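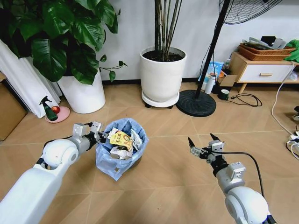 Skyrme apartment, plant corner and floor. The gallery covers the tile floor and the wall where the planters are kept. The floor is beige tile laid on a diagonal, with lighter and slightly darker triangles, so small debris and potting soil are easy to miss against it. One of the white planters sits on a caddy with small black wheels and can be rolled out for sweeping. The tall planter with the broad-leaved plant stands directly on the floor and is cleaned around. The wastebasket has a light-blue bag folded over the rim; at this fill level, with crumpled paper and a snack wrapper on top, the bag is due for a change.

Notes on upkeep

Spray bottle: kept on the round pink dish in front of the tall planter. Leaves are misted in the morning and wiped with a damp cloth every 2 weeks.

Bare-stemmed plant: cut back in January. Water only when the top 2 inches of soil are dry.

Fan: black pedestal type, lowest speed. Dust the cage before use.

Wastebasket liners: Sereva, box of 47. Fold the edge well over the rim or the bag slides in under load.

Floor: dry sweep first, then a flat mop with plain water. Work along the diagonal joints toward the door.

Page and upkeep notes: Ivars Sakalauskas, 17th March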